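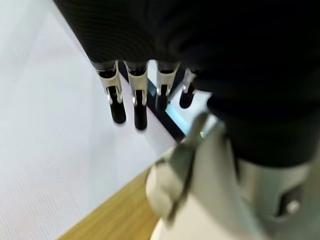 Figure 2.1 Fine ribs in a black fabric, easiest to make out where light catches the surface.

Chapter 2
Ribs, Cords and Folds

Before you read any further, run your thumb across the cuff of a sweater, or a sock, or whatever you have on that hugs you a little at the edge. Chances are you'll feel a row of small ridges with valleys in between, and chances are also that you've worn them all your life without giving them much thought. I certainly had, until my first teacher, Gaurav Rawat, handed me a magnifying glass and a bag of scraps and told me to come back when I could sort them.

It took me most of October! Some of those ridges were knitted, some were woven, and a few had only been pressed into the cloth with heat, and from across a table they looked very much alike. In this chapter we'll learn to tell them apart, slowly and with plenty of handling — cloth is a subject for the fingers as much as the eyes.

We'll start with knitted rib, where columns of knit and purl stitches take turns and the fabric pulls in on itself like a closed accordion. The practice swatch in Section 2.2 is 44 stitches wide and 30 rows long, worked in knit 2, purl 2, and I do hope you'll make it even if you have never held needles before. From there we go on to woven cords, and then to the way ridges change how a fabric bends and gathers.

Words to watch for: wale, purl, course, recovery, drape

Keep your swatch when you've finished it. We'll be stretching it in Chapter 3.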